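Keeping a rural library service open
Published 8/7/22

The Akmont Library Service has lent books to the villages of the Kinow valley for more than 60 years. Following the reopening of its reading room at Sungate, the head of the service spoke to this newsletter about opening hours, borrowing and the plans for the coming year.

The reading room closed for repairs to the roof and heating. Lending continued from the parish hall at Chiriac on two mornings a week, with a smaller stock. "We took 1,000 titles with us and put the remainder into storage," the head of service said. "Choosing them was difficult. Large print and children's books came first, and local history had to wait."

Borrowers were asked during the closure what they would like to see changed. Many of the replies concerned opening hours. Residents who work outside the valley had found it hard to reach the building before it shut, and the service has now agreed to one late evening each week. "It was a fair point and it had been made before," the head of service said. "We should have acted on it sooner."
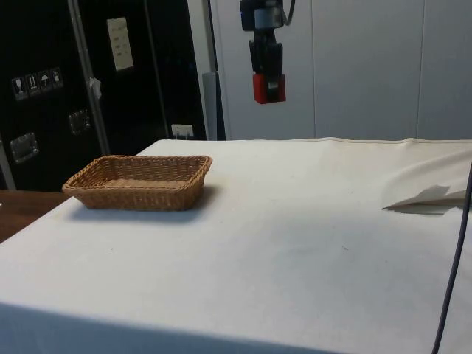

A wicker basket on a cloth-covered table.

Overdue charges have also been reviewed. Children's tickets no longer carry a charge, and adult borrowers are given 10 days after the return date before one is applied. The head of service did not expect the change to have a great effect on income. "The sums were small, and collecting them took up staff time. We would prefer to have the book back and the reader with it."

Asked about electronic lending, the head of service was more cautious. Demand is growing, but the broadband connection in the upper villages remains poor and the cost of licences is difficult to predict. A decision will be taken once the budget for next year is known.

The home delivery round will resume in September on its former route. Residents who are unable to travel may apply at the Sungate desk or ask a relative to apply on their behalf. "Some of our readers have been on that round for a long time," the head of service said. "They know exactly what they want, and they tell us when we bring the wrong thing."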